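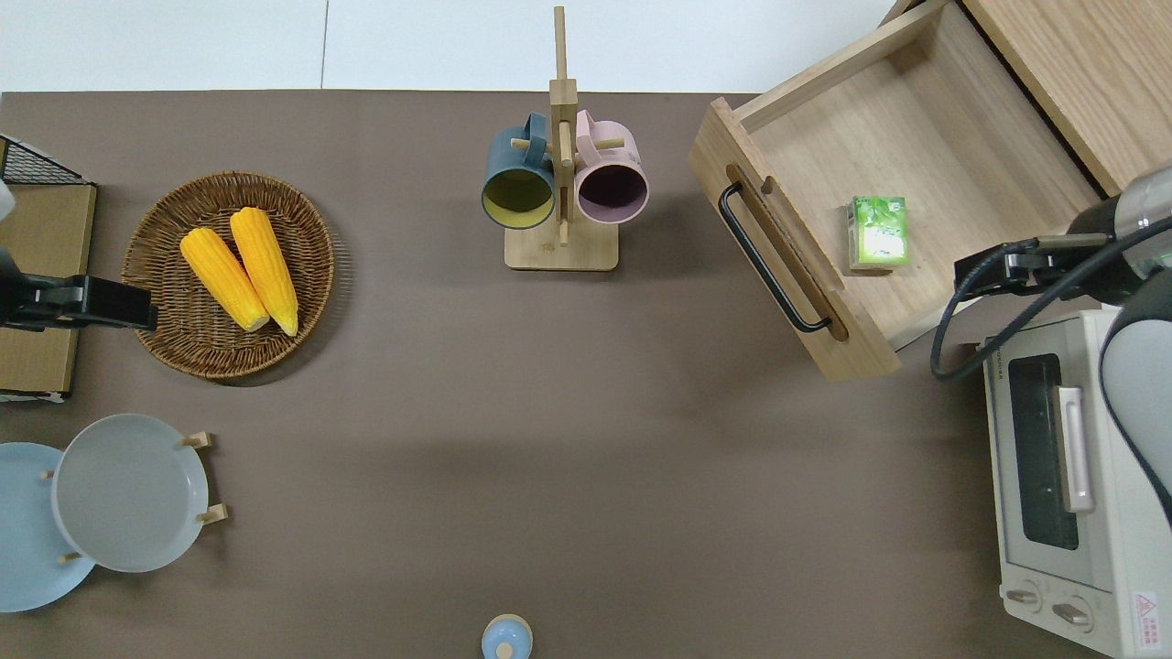 Tassenbaum mit zwei Tassen, daneben das geflochtene Tablett mit dem Mais und rechts die offene Schublade.

Tassenbaum, Tablett, Schublade: So richte ich eine kleine Kaffee- und Teeecke ein

Als ich in meine Wohnung nahe der Oder gezogen bin, hatte die Küche nur einen Oberschrank, und der war nach einem Nachmittag voll. Die Tassen standen zwei Etagen hoch übereinander. Wenn ich eine von unten wollte, musste ich zuerst vier andere herausnehmen. Seitdem benutze ich einen Tassenbaum, und ich habe bei Freunden schon einige solche Ecken eingerichtet. In dieser Anleitung schreibe ich auf, wie ich dabei vorgehe. Deutsch ist nicht meine erste Sprache, deshalb bitte ich um Nachsicht, wenn ein Wort für ein Werkzeug oder ein Möbel nicht ganz das richtige ist.

Was man braucht

Einen Tassenbaum aus Holz mit einem Fuß, der schwer genug ist
Tassen mit einem Henkel, in den der Zapfen gut hineinpasst
Ein flaches Tablett oder einen flachen Korb mit Rand
Eine Schublade in der Nähe
Ein Maßband, ein weiches Tuch, ein wenig Pflegeöl für Holz

Schritt 1: Den Platz ausmessen

Messen Sie zuerst die Höhe. Mein Tassenbaum ist 42 cm hoch, und unter meinem Hängeschrank sind 44 cm frei. Das klingt passend, aber ich musste die oberen Tassen immer schräg herausziehen und bin jedes Mal gegen den Schrank gestoßen. Jetzt steht der Baum auf dem Tisch vor der Wand, wo nach oben genug Luft ist. Mein Tisch ist 130 cm lang, und für die ganze Ecke brauche ich davon nicht einmal die Hälfte.

Stellen Sie den Baum nach hinten, aber nicht direkt an die Wand. Die Tassen stehen an den Seiten heraus und brauchen Platz zum Schwingen. Bei mir sind es 11 cm zwischen dem Fuß und der Wand.

Schritt 2: Das Holz vorbereiten

Neues Holz wische ich mit einem feuchten Tuch ab und lasse es bis zum nächsten Tag trocknen. Danach kommt eine dünne Schicht Öl darauf. Bitte auch die Enden der Zapfen nicht vergessen, dort nimmt das Holz am meisten auf. Was nach zwanzig Minuten noch glänzt, reibe ich mit dem trockenen Tuch weg. Benutzte Öltücher sollen nicht zerknüllt im Eimer liegen, sie können sich selbst entzünden. Ich breite sie flach auf dem Balkon aus.

Wenn ein Zapfen wackelt, zieht man ihn heraus, gibt einen Tropfen Holzleim in das Loch und drückt ihn wieder hinein. Über Nacht darf dann nichts daran hängen.

Schritt 3: Die Tassen aufhängen

Hängen Sie die erste Tasse auf eine Seite und die zweite gegenüber. Ich mache es immer paarweise, dann bleibt der Baum im Gleichgewicht. Der Henkel soll ganz bis zum Pfosten geschoben werden. Die Öffnung zeigt nach unten und ein wenig nach außen, so fällt kein Staub hinein.

Es müssen nicht alle Zapfen besetzt sein. Meine Freundin Puspita Sinaga hängt nur die Tassen auf, die sie wirklich jeden Tag benutzt, der Rest bleibt im Schrank. Auf dem Foto sind es auch nur zwei: eine dunkle in Petrol, innen senfgelb, und eine in blassem Rosa mit einer dunklen Innenseite. Ich mag es sehr, wenn eine Tasse innen eine andere Farbe hat als außen. Am Tassenbaum sieht man das viel besser als im Regal.

Nasse Tassen bitte vorher abtrocknen. Das Wasser läuft sonst am Henkel entlang auf den Zapfen, und das Holz bekommt dort mit der Zeit graue Flecken.

Schritt 4: Das Tablett dazustellen

Neben den Tassenbaum gehört für mich etwas Flaches mit einem Rand. Ein rundes geflochtenes Tablett ist leicht und man kann es mit einer Hand wegheben, wenn man wischen will. Hinein kommt, was man bald essen möchte. Zwei Maiskolben passen gut nebeneinander, wenn man sie diagonal legt. Frischen Mais lasse ich aber nicht lange draußen, er verliert schnell seine Süße. Was ich am Donnerstag auf dem Markt kaufe, koche ich am selben Abend, oder es kommt in den Kühlschrank.

Ein Geflecht reinigt man am besten mit einer trockenen Bürste. Krümel sitzen gern zwischen Boden und Rand — dort einfach umdrehen und leicht klopfen.

Schritt 5: Die Schublade einräumen

Tee, Filter und Löffel gehören in die Schublade, die am nächsten ist. Kleine Schachteln stelle ich aufrecht hinein, mit der bedruckten Seite so, dass ich sie beim Öffnen erkenne. Am Anfang soll die Schublade ruhig fast leer sein. Nach einer Woche weiß man, was dort fehlt, und legt nur das dazu.

Holzschubladen klemmen manchmal, besonders im Sommer. Ein Stück Kerzenwachs, auf den Laufleisten gerieben, hilft bei mir für mehrere Monate.

Häufige Fragen

Der Baum kippt, was kann ich tun?
Meistens hängt eine schwere Tasse allein auf einer Seite. Wenn es auch mit zwei gleichen Tassen kippt, ist der Fuß zu leicht. Dann kann man eine flache Steinplatte darunter kleben.

Die Henkel sind zu eng.
Nicht mit Kraft schieben, die Glasur kann springen. Solche Tassen bleiben besser im Schrank.

Sigrun Hedlund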